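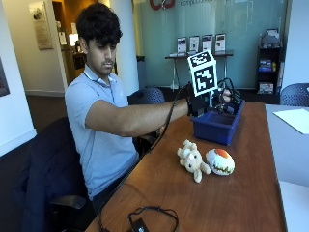 Glove and marker cube, 30 April 2018

Third evening on the glove. Rin wants to call it finished and start on the Plorner arm. I don't think we're there.

Setup: cube on the back of the hand, blue bin on the long table, the two plush toys in front of it. Reach in, pull out, repeat. The finger readings look fine on the plot. They looked fine in August too, and then we found the thumb channel was a copy of the index.

Cube tracking. 4000 samples in the log, 232 with no marker at all. Rin says interpolate. Sure, but the gaps bunch up at the bottom of the reach, right where the fingers close, so we'd be making up the part we care about.

The cube also sits high and I don't trust the mount. If it shifts on the glove, every pose after that is wrong and the log won't tell us. Ívar Steinarsdóttir got 26 good grasps out of the Petchrat code with this same cube, but she wrote "good" by eye, so I'm not using that number.

The cable worries me more than the code does. It drags on the table, and I can feel it at the wrist when I reach far.

To do:
Screw the cube down, no more tape.
Redo the zero pose before and after each run, compare.
Try something hard and shiny. Plush forgives everything.
Ask Plasden if they still have the thinner cable.

Arm stays in its box until the zero poses agree.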